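Widside Neighbors Help Board
Environment and Utilities > Water and Soil

Letter says our street is inside a groundwater notice area. Do I need to do anything?

Posted April 26, 2025

We got a letter from the state environmental office saying our house is inside a "groundwater notification area" tied to the old Prothero plating works. The letter is two pages and most of it is reference numbers. It says monitoring wells on the Prothero property found solvents above the state limit and that the area was redrawn in November to take in more streets, including ours.

We are on city water. We have never had a well that I know of. The letter says there is a comment period and that the cleanup plan is at the Pikley library. It does not say whether the yard is safe to dig in, whether the basement air should be tested, or whether this goes on the deed. We have a vegetable bed along the back fence and I was going to plant next week.

Has anyone on the east side been through this already? I called the number on the letter and got a recording both times.

gollero_east

We got the same letter in the first round, before the lines were redrawn. What I learned, in the order I learned it:

The notice is about groundwater. If you are on city water, what comes out of your tap is piped in from somewhere else and is tested separately. You can ask the water department for the latest report and they will mail it or email it.

Check for an old well anyway. Many of the older lots here had one before the mains came through, and some were never sealed. The county keeps well records by parcel. If there is one on your lot, don't use it, even for the garden, until it has been tested.

Basement air is the thing I would ask about. Solvents in shallow groundwater can turn to vapor and come up through cracks in a slab or around a sump. The state offered free testing to houses within 100 feet of the mapped plume. That is a smaller area than the notice area, so being inside one does not put you inside the other. We were in both. They set a canister in the basement, came back the next day to pick it up, and the result came by mail. Ours was under the action level. A house down the block was over it and had a vent pipe and fan put in, paid for out of the cleanup fund.

The vegetable bed is probably fine if you water from the tap, but ask for the soil results in writing. The soil samples in the plan I read were all taken on the plant property and none were taken in yards.

The notice did not go on our deed. We do have to give a copy to a buyer if we sell. Rules may be different for you, so ask.

Leave a message on that line with your parcel number. They did call me back, but it took 9 days.

pikley_road_res

its nothing, everybody around here got one. my parents lived two streets from that plant their whole lives. plant your tomatoes

backlot743

I would not skip the comment period. The plan at the library lists 3 options for the site, and the cheapest one is to leave the soil in place under a cap and keep sampling the wells. The more expensive ones dig out the soil under the old tank room. The office has to answer written comments in the final decision, so a short letter asking for yard soil sampling on the newly added streets is worth the stamp. Put the site name and your address at the top.

Ask for the well map too. The one in the library copy was printed so small I could not read the street names, and they sent me a full-size one when I asked.

Also, if you rent out any part of the house, tell your tenant about the letter now. I did not know I was supposed to, and had to send it late.

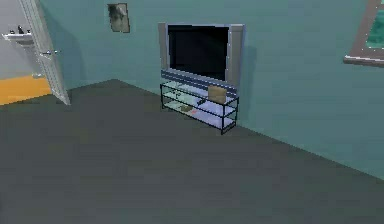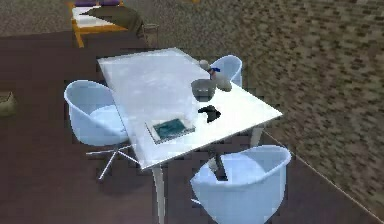
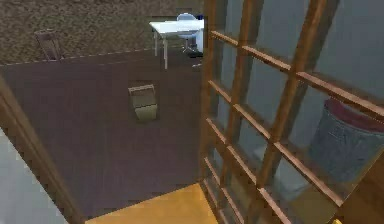
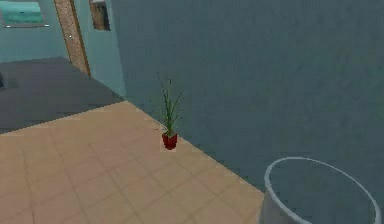 widside_corner

One more thing on the testing, if you qualify. They ask you to keep windows shut and move paint cans, gasoline and cleaners out of the basement ahead of time, and the form wants a list of anything stored down there. Dry-cleaned clothes count, and so does glue. I left a can of brake cleaner on a shelf and they had to come back and do it over.

If you are outside the testing line you can pay a private lab. Ask the state for the list of compounds from the Prothero site first and give it to the lab, so that they test for the same ones.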